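Okay, long thread, settle in with a drink. I've spent most of June swapping finger pads and cameras on the hand-held grippers and I finally have enough to say something useful about it, or at least something long.

Background for the newer folks: we collect demos with a gripper you hold in your hand, and a policy learns from what the wrist camera saw. I was asked to pick one pad and one camera for the next batch of units. One of each! I've been putting it off for ages.

The pads first. I had three kinds on the bench. The hard ones came with the Iller kit, the soft foam-backed ones came from Joly, and then there are the blue ones we've been using for a while, which I'll just call the blues, the way everybody in the lab does.

The test I care about is clothes. Blocks and cups are lovely and I have done my share of them, but every pad I've ever owned can pick up a block. A heavy knit on a bed is where you find out what you bought.

Why a heavy knit? A cotton T-shirt lets you get away with a sloppy pinch. Thick yarn with cables in it gives you ridges to grab, which sounds easier, and then the ridge rolls out from between the pads as you close and you're left holding one strand of somebody's sweater. Perrine Royer warned me about this in the spring and I nodded politely and didn't listen.

So I wrote down four things to look for on every attempt — does the approach leave both pads visible, does the pinch take a full fold, does the fold stay put while you move, and can you let go cleanly. That last one matters more than I thought it would.

Mustard knit on the pink sheet, blue pads:

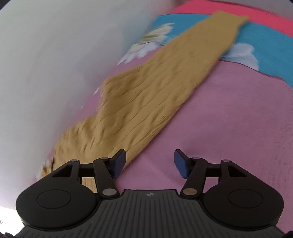
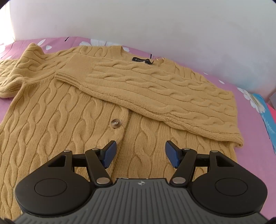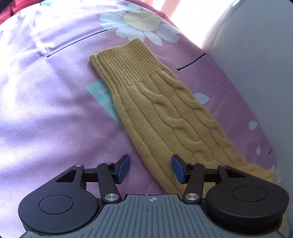
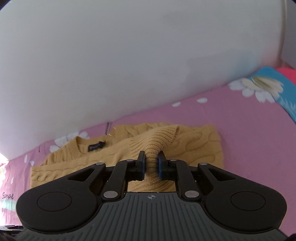 With the blues my count at the end was 703 attempts, spread over more evenings than I want to add up. The Joly pads got 669, and I'd have evened those up but one of the foam backings started to peel on a Tuesday and I called it there.

The Iller pads I stopped at 27. I know, I know, that isn't a fair comparison, and Jairo Carhuamaca has already told me so twice. But my wrist was sore from squeezing and I could see where it was going. They're very nice pads for boxes and bottles. I'd use them tomorrow for boxes and bottles.

The Joly pads surprised me, in a good way. They take a fold gently and they forgive a crooked approach, so a brand-new operator looks competent within minutes. Where they let me down was letting go. The foam stays a little squashed, the yarn clings, and you end up doing a small shake to get free. Then the policy learns the shake. Ask me how I know.

(We had a whole checkpoint last year that shook its hand after every single placement, like it had touched something nasty. Very charming, completely useless.)

The blues want a bit more care on the way in. If you come down flat you skate over the top of the cables and bring the pads together on nothing much. Tip the hand forward, let the pads settle into the fabric, close slowly, and you get a proper fold. It took me an evening to get the feel of it, and I've seen other people get there faster.

Release is the thing that won me over. Open, lift, gone. No shake, no little drag of the sleeve as you leave, and the clip ends where you meant it to end.

Okay, cameras. If you only came for the pads you can go, and thank you for keeping me company this far!

I compared the wide lens we already run against the narrower Kimunov module that Olanrewaju Lawal has been very kindly nudging me toward since forever. I went in expecting to switch, I'll admit it. The picture off the Kimunov is crisp, and at close range you can practically read the stitches.

The trouble is that once you're close enough to pinch, a narrow view has lost the rest of the garment. You've got a beautiful close-up of knitting and no idea where the neckline went. When you're about to fold a sleeve in, you really want to know where the neckline went.

With the wide one you give up sharpness, the corners go dark, and straight things bend. Fast moves smear a bit too. I used to fret over all of that. What I've come around to is that I'd like the policy to see the fingers and as much of the garment as it can at once, even if it's all a bit soft.

One practical note on light. Daylight from one side can blow out a patch of pale bedding, and I'd been leaving exposure on auto. It hunts while you move. I lock it at the start of a session now, and Aurélien Vasseur, who had been asking me to do exactly this, was gracious about it.

Also, if you're sourcing bedding for this kind of thing, get prints. I started out on plain sheets because they looked tidy, and tracking was noticeably jumpier with so little pattern to hold on to. A big cheerful floral gives it plenty. My mother approves of the new direction as well.

So my pick for the Berkuvero batch is blue pads, wide camera, exposure locked. Ronaldo Tavares has the order sheet, and if you want to argue with me, please do it before he sends it off, because he's quick.

The target for that batch is 3,000 garment demos across all the operators, with knits, shirts, towels and whatever else people can spare from their closets. I'd love more heavy knits in there if you have them. Cardigans with buttons especially. Buttons catch on everything and I want lots of them.

Still on my list: the Joly pads with the foam swapped for something firmer. Jairo thinks that fixes the clinging. I half believe him, and I've got a spare pair and a roll of rubber sheet, so that's my weekend.

If you've run either of these cameras on towels, would you reply with what you saw? I've only done a handful and I don't trust my impressions yet. Pad photos after heavy use are welcome too, the uglier the better.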